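Oil finishes on light wooden tabletops fail at the surface first. Water stops beading, the grain feels raised under a fingertip, and cup rings take longer to fade. A worn top can be refinished at home in one afternoon plus curing time.

## Cleaning and sanding

Wipe the top with a damp cloth and a drop of dish soap, then again with plain water. Let it dry overnight. Soap left in the grain stops oil from soaking in evenly.

Sand with the grain by hand, using a cork block. Start at 120 grit if there are rings, otherwise go straight to 160. Do the whole surface even if only one corner is damaged, or the patch will show up lighter once oiled. Do not press harder over stains; make more passes. Veneer edges get a light stroke only.

Vacuum, then wipe with a cloth barely dampened with mineral spirits. Scratches across the grain show up while the surface is wet. Mark them with chalk and sand again.

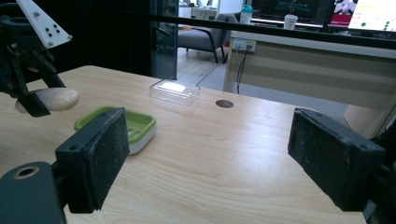 ## Oiling

Stir the can; do not shake it. Pour a small pool in the middle and spread it with a lint-free rag, working out to the edges. Leave it 9 minutes. Dull spots in that time need more oil.

Wipe off everything that has not soaked in. Excess oil dries to a sticky film that has to be scraped. Two thin coats, one day apart, are enough for a desk or dining table. Coat the underside once if it is bare wood, as a top sealed on one face only can cup.

Takagi's method of rubbing in the second coat with a grey nylon pad gives a smoother result on open-grained wood. Use the same light pressure throughout.

## Rags and curing

Lay used rags flat outdoors, away from anything that burns, until stiff, or put them in a metal can filled with water and close the lid. Rags soaked in linseed oil heat up as they dry and can catch fire in a pile.

Keep the room ventilated. Light use is fine after 2 days. Keep hot dishes, wet glasses and rubber feet off the top until the oil has fully cured, for the time given on the can. Tops oiled in September may need longer if the room is unheated.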